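Pritau publishes good practice guide for recording hand demonstrations

26/01/2024 – Pritau has published a guide to good practice for companies that record people handling everyday objects in order to train robots. The guide has 44 rules and is free to download.

It was written by Anathi Chauke and Siamak Mirzaei after visits to 15 recording rooms.

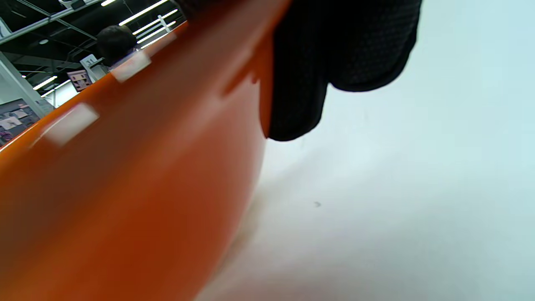
The rules cover gloves, cable runs, table layout, rest breaks and the wording of consent forms. Operators should get a break after every 50 minutes of recording – longer if they ask for it.

"Most sites already had their own habits," said Chauke. "They had seldom written them down, and new staff picked them up by watching."
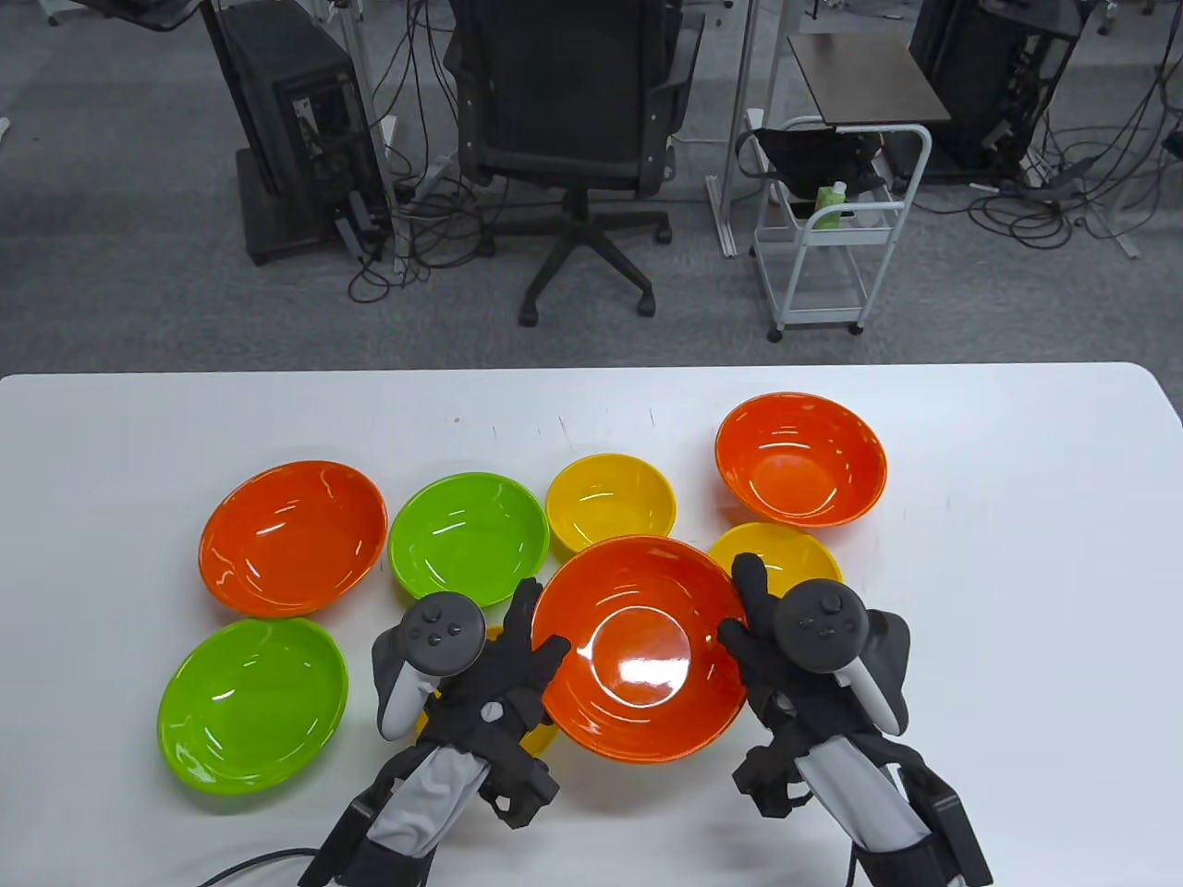
Is the guide compulsory?
It is voluntary. Firms that sign up agree to a yearly check by Pridia, and the first checks will take place in March.

Rule 2 asks that everyone in the room is told when recording is under way, including those not taking part.

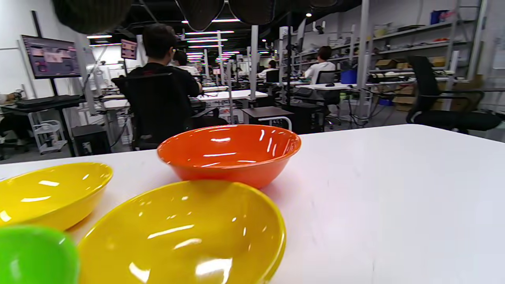
Privacy took up more of the drafting than any other subject. Recording tables often share a room with ordinary desk work, and colleagues seated well beyond the bowls can end up in the recording. The guide says they should be asked for consent in the same way as the operator.

Harpreet Campbell of Seltov, which has signed up, said the firm would change its seating plan as a result.

Press contact: Lacey Bloxham, Pritau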